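Set Safety Walk-Through: "Grisham," Nightclub Interior and Street Exit
Stage 2 and Rosholm Street exterior. Tuesday, call 5:30 p.m. Checked by Lucie Paquette, set safety. Countersigned by Loan Đàm, first assistant director.
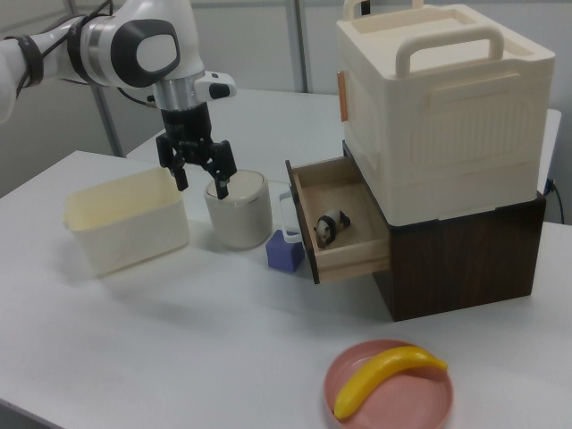
Scope of this walk-through is the club interior (scenes 153 and 153A), the stairwell, and the sidewalk exit where the paparazzi extras are staged. It replaces the January sheet, which was written for the rooftop version of the same episode and no longer applies. Loose tabletop items are covered under section 3, and that includes small lidded containers like the off-white canister and open low-walled bins like the cream one beside it. Anything of that kind left on a bar or booth table during a crowd scene must be cleared or secured before background is brought in. Ratings used: OK, OK with comment, Hold. A Hold stops rehearsal in the area named until cleared by both signatories.

1. Access and exits

1.1 Main stage doors unlocked from inside, no chain. OK.
1.2 Exit signs lit and visible from the dance floor with house lights out. OK with comment. The sign over the north door is hidden by the drape when the drape is fully open. Grip to tie back at the second mark.
1.3 Four-foot perimeter lane clear. Hold. Two rolling wardrobe racks parked in the lane behind the DJ booth. Moved at 4:10 p.m. Cleared, L.P.
1.4 Headcount posted. OK. Limit for the built set is 218 including crew. Door count is kept by the second AD and called to Loan before each setup.

2. Lighting and electrical

2.1 Moving lights have safety cables attached. OK.
2.2 Strobe notice posted at stage door, makeup and background holding. OK with comment. The holding copy was printed from the old sheet and gives the wrong scene number. Replace.
2.3 Strobe announced verbally before every take, including rehearsals. Loan to call. Anyone who asks to leave is released without discussion.
2.4 Cable crossings ramped. OK with comment. The ramp at the foot of the stairs has a lifted end. Tape is not acceptable here. Swap the ramp.
2.5 Distribution boxes off the floor and away from bar sinks. OK.

3. Set dressing and props

3.1 Breakaway glass separated from real glass and labeled. Hold. Both kinds were on the same prop cart. Cleared at 4:35 p.m. after the real glass was taken off stage. Breakaway stays with the prop master until the take.
3.2 Bar top and booth tables free of items not in the continuity photos. OK with comment. Booth 2 had phones and a coffee cup.
3.3 Booth seating anchored. OK. The rear banquette rocks slightly when someone stands on it. Standing on it is not scripted and is not approved.
3.4 Prop drinks nonalcoholic and mixed today. OK. Log signed.
3.5 Floor dry between takes. Mop and two dry towels at the bar end. The spill in 153A is limited to one glass per take.

4. Haze and air

4.1 Haze fluid data sheet on hand. OK. Clevach water-based, sheet in the stage binder.
4.2 Fire watch in place while detectors are isolated. OK.
4.3 Air cleared between setups. Stage doors open for the full turnaround. Comment: this was cut short on the last club episode and wardrobe complained, correctly.

5. Performer movement

5.1 Stumble on the stairs rehearsed at half speed with the stunt coordinator. OK with comment. Heel height on the hero shoe differs from the rehearsal shoe. Rehearse once more in the hero shoe.
5.2 Handrail load tested. OK.
5.3 Rubber caps fitted to hero shoe and double. Hold. Caps missing from the double's left shoe. Open at time of signing.
5.4 Cold weather coats staged inside the street door. OK. The dress for the exit has bare arms and the exterior runs past midnight.

6. Street exterior

6.1 Permit posted on the camera side. OK. Closure covers 370 feet of curb lane on Rosholm Street, from the club door to the Haddadin loading dock.
6.2 Barricades in place for onlookers and outside photographers. OK with comment. Actual press will stand next to the extras playing press. Extras wear a colored wristband under the left cuff for identification.
6.3 Extras' flash units tested. OK. No flash closer than six feet from a performer's face.
6.4 Picture car driver briefed, keys with transportation when not rolling. OK.
6.5 Sidewalk grate covered with matting. OK.

Open items at signing: 1.2, 2.2, 2.4, 5.1, 5.3. Stair work in scene 153 does not proceed until 5.3 is closed.

L. Paquette
L. Đàm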